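August
Ekow Kyei, Clerkthorpe

Sturnolside packaging reduction, progress report to the Curmont fund

Napaporn Wattanapong asked for a short report with fewer adjectives than the last one, so I have tried to keep to what we know. It is less than I would like at this stage of the grant.

Where we are

The aim was to find out whether the glossy goods handled at Sturnolside could be stored and moved with less wrapping, without the surfaces coming back spoiled. We have now looked over 1748 pieces. Of those, 323 were set aside with marks of one kind or another. That sounds like a clear result until you ask what counts as a mark. The first checkers set a piece aside for any speck at all. The later ones wiped it with a thumb and passed it if the speck moved. I have asked for one written rule, and until it has been used for a full month I would not compare the early figures with the late ones.

The supplier, Jang, still says its mesh can be reused many times over. I have seen no test behind that statement. Our own sleeves fray along the edges, and once the fibers lift they catch on the next thing they touch. We have withdrawn 265 sleeves so far. Some of those could probably have gone around again, but the packing bench had no agreed point at which a torn sleeve is finished, so people threw out the ones that annoyed them.

What we spent

Spending is within the budget for the period. I would be slow to call this a saving – the second order of sleeves was held back while we argued about quality, and the bill will land in the next period. Labor is running over because every piece is now handled twice, once at checking and once at wrapping. The original proposal assumed once.

What we can and can't say

1. Fraying is real, and it is easy to find at close range. The white mesh along the underside of a shiny orange piece is torn and ragged in places, with fibers poking out. There are also a few tiny dark specks and faint smudges on the orange surface. I can't tell you that the mesh put them there, and I would question anyone who claims it did.
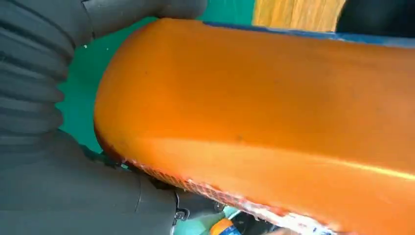 2. Less wrapping has not been tested properly. We ran 3 short trials with a single layer, all on quiet shifts and all with the same careful packer. The results were good. I don't think they tell us much about a busy afternoon.

3. The claim in our proposal that staff would "quickly adopt" the new method was optimistic. Half the bench still double-wraps when the supervisor is elsewhere – and given the state of the sleeves I have some sympathy.

Next period

We will use the written rule for marks, agree when a sleeve is finished, and run the single-layer trial again on a busy shift with whoever is on the bench. I have asked Jang for its test results in writing. If they don't arrive before the next order is due, I recommend that Curmont let us buy a small lot from someone else and compare the two. I would also ask that the reduction target stay out of any public announcement until that comparison is in.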